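Hilov Workshop Opens Its Doors to Robot Teachers

If you happened to walk past the old Gistby building on a September evening and wondered why the lights on the second floor were still burning, the answer is that people were up there teaching a robot arm to work on computers, and having a very good time doing it.

The sessions are run by Prultetetti, the small repair and reuse outfit that has been fixing up office machines in Hilov for years and selling them at prices a student can manage. Since spring the shop has been putting together a collection of what it calls lessons, in which a person guides the arm through a job from start to finish while the computer alongside keeps a record of every movement. The count stood at 3,622 when we stopped by, and somebody had written it on the whiteboard next to the coffee maker (the coffee, we should say, was excellent).

There are two ways of giving a lesson. In the first, you take hold of the arm and move it yourself, the way you might guide a child's hand around the letters of the alphabet. In the second, you sit at a desk across the room with a pair of hand controls and a screen, and the arm follows along. Beginners nearly always prefer the first, and the regulars nearly always end up at the desk.

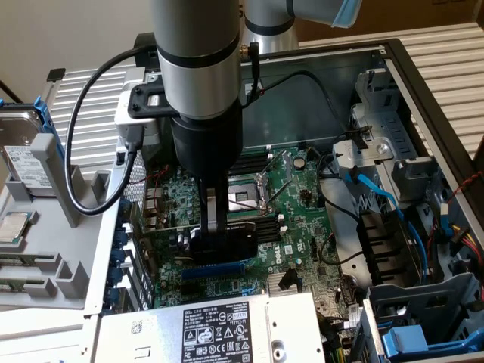

Processor work is the subject this fall, and it has turned out to be the part everyone wants to try. Teresa Seixas, who looks after the lessons, likes to have the case lying on its side so that newcomers can get a good look at where they're headed before they touch the controls. She points out the socket, open and empty with its thin metal lever raised, and then the square chip with its silver heat spreader, waiting on a gray plastic tray next to the case. "It's a short trip from the tray to the board," she told us, "but you have to come down straight and you have to come down slowly, and most of us are in more of a hurry than we think we are."

She is patient about it, too. A lesson that goes a little crooked gets saved along with the tidy ones and marked with a note, and the person at the controls is welcome to go again. The evening we visited, 7 people took a turn, among them a retired piano tuner from Cowie who had the gentlest touch in the room and was teased for it all night long.

Prultetetti hopes to move on to memory sticks and drive cables after the holidays. Lessons are free, no experience is needed, and children are welcome with a grown-up. Doors open at 7 in the evening, up the side stairs at the Gistby building, and there is usually cake.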